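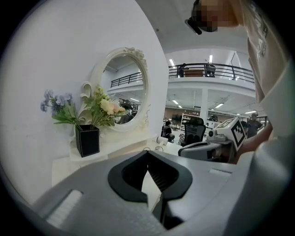 The oval mirror, with its carved flowers up top.

Bring back the long letter! I don't mean a card with a name scrawled in it, I mean four sides of paper with gossip and weather and an opinion on soup.

My friend Trinidad Villanueva moved to Requena last August and we've written to each other ever since – 13 letters so far, and every one of them has made my week. She tells me things she'd never bother to type. A neighbour's feud over a lemon tree got two whole pages, and I've read them aloud to anyone who'll sit still.

You write differently when the answer is weeks off. You wander a bit, you remember the colour of a coat, you ask bigger questions and forget you asked them (what a treat when the reply comes!).

So buy a stamp. Write to your aunt, or the mate who went quiet. Bad handwriting is fine, mine's dreadful.

Recent posts
In favour of the slow bus
My grandmother's recipe cards
Why I still keep a paper diary
Learning to whistle at 10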